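Kimallow Repair and Reuse - Frequently Asked Questions

Last updated 10/3/18

Donating a computer

What do you take?
Desktop computers, laptops, flat monitors, keyboards, mice and cables. We also take loose parts such as memory, hard drives and power supplies. We do not take printers, televisions or the old deep glass monitors. The council tip has a bay for those.

Does it have to work?
No. A machine that won't start usually has parts in it we can use elsewhere. Please tell us what was wrong with it if you know, even if it's only "it got slow".

How old is too old?
If it came with Windows XP we will probably strip it for parts. Anything newer we will look at. Laptops with swollen batteries should not be brought in - ring us first and Obadia Wanyama will tell you what to do.

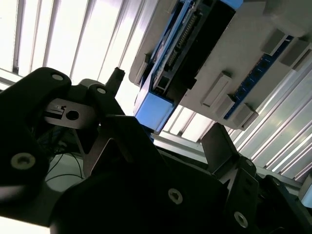 What happens to the files on my hard drive?
Every drive is wiped with a full overwrite before it leaves the workshop. If a drive is too faulty to be wiped, we drill through it and send it for metal recycling. Ask for a wiping slip when you drop off and we will post or email it to you once the job is done. It lists the serial number of the drive.

Can I watch my drive being destroyed?
By appointment only. There is a charge of £8.

Do you collect?
We collect from offices and schools giving ten or more machines. For one or two, please bring them to the side door in Frei Street. Parking is free for 20 minutes in the marked bay. Do not leave anything outside when we are closed.

Getting a computer from us

Who can apply?
Anyone living in the Kimallow or Promorden postcodes who gets a means-tested benefit, and any student with a letter from their school or college. Households can have one desktop or one laptop every three years.

How much does it cost?
Desktops are free with a referral. Laptops are £15 to cover a new charger. In the year to July we gave out 371 computers, and there is normally a waiting list for laptops. Desktops are quicker.

What comes with it?
A desktop comes with a screen, keyboard, mouse and power leads. Wi-fi adaptors are included when we have them. Linux Mint and LibreOffice are installed. We do not supply Microsoft Office.

Can I choose the model?
Sorry, no. Tell us what it's for and Rehema Rotich will match you to something suitable. 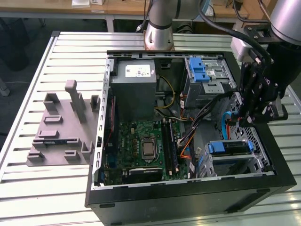
Repairs and upgrades

Can you mend my own computer?
Yes, on Wednesdays and Saturdays. Looking at it is free. You pay for parts at cost, and we'll ring you before fitting anything. Please back up your files first if the machine still starts.

Which upgrade is worth paying for?
For most people it is swapping the hard drive for a solid state one. More memory helps if you have 4 GB or less.

How long is the guarantee?
Three months on machines and on parts we fit. Keep your receipt. Spills and drops are not covered.

Who do I complain to?
Write to Latrice Marchetti at the workshop address. You will get a reply within ten working days.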